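To: Jorstead baking list
Subject: Re: Enriched dough in a cold kitchen, second rise stalls
Date: December 9, 2024

On the list, a member wrote:

> I have been making the Fimeo bun formula since February and the first
> rise is fine. The second rise stalls. After shaping, the buns sit for
> two hours and hardly move, and the crumb comes out tight near the
> bottom. Kitchen is cold in the morning. I use the Brarau flour and the
> milk goes in straight from the refrigerator. Should I add more yeast,
> or is it the sugar?
>
> Also, does the butter have to go in last? The recipe card says so but
> my mixer throws it up the side of the bowl.

I would leave the yeast alone for now. If the first rise is fine, the yeast is alive and there is enough of it. What changes between the first rise and the second is the temperature of the dough and the size of the pieces. A single large mass holds its heat for a long time. Once you divide it, the pieces cool quickly to whatever the counter is, and in a cold kitchen that can be well below what an enriched dough wants.

Warm the milk until it feels neither hot nor cold on the wrist. With 600 g of flour, the liquid has more effect on the final dough temperature than anything else you can easily control. The flour is at room temperature and stays there unless you store it in the garage, as I did one winter.

For the second rise, put the shaped buns in the oven with the heat off and a pan of hot water on the rack below. Replace the water once it has gone cool. Do not go by the clock. Press a bun lightly with a floured finger: if the dent springs back at once, wait; if it fills in slowly and leaves a shallow mark, bake.

Sugar does slow things down at high levels, but the Fimeo formula is not especially sweet. I would look at the sugar only if you have been increasing it. The same goes for the salt. Weigh it if you are using spoons, as coarse and fine salt do not measure alike.

On the butter: yes, last, after the dough has come together and can be stretched without tearing right away. Cut it into small pieces and have it soft enough to take a thumbprint, but not greasy. Add 2 pieces at a time with the mixer on low and wait until they disappear. The dough will look broken partway through — this is normal, keep going. If butter rides up the side, stop the machine, scrape down and start again on low. I have also had good results folding it in by hand, which takes longer and makes a mess of the counter.

The Brarau flour takes up more water than the Gounder does. If you switched brands after February, that could account for part of the tight crumb. Hold the formula as it is and add milk a spoonful at a time until the dough just cleans the side of the bowl but still sticks at the base. Do this before the butter goes in. Afterward it is hard to judge.

One more thing to check is the pan. A heavy dark pan straight from a cold cupboard will chill the bottom of the buns during the rise. Leave it in the oven with the buns' water pan for a few minutes before you grease it.

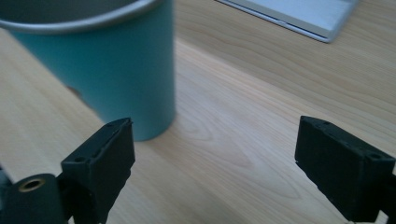
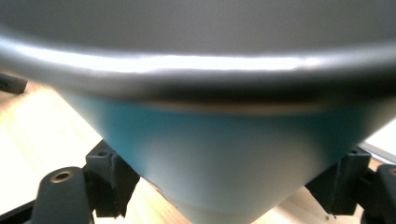

Change one thing per batch and write it down. I would start with the milk, then the place where the second rise happens, then the flour. If all of that is in order and the buns still sit there, post the weights you are using and the temperature of the dough when it leaves the mixer, and I will compare them with my notes for the Gounder flour.

— list member, Jorstead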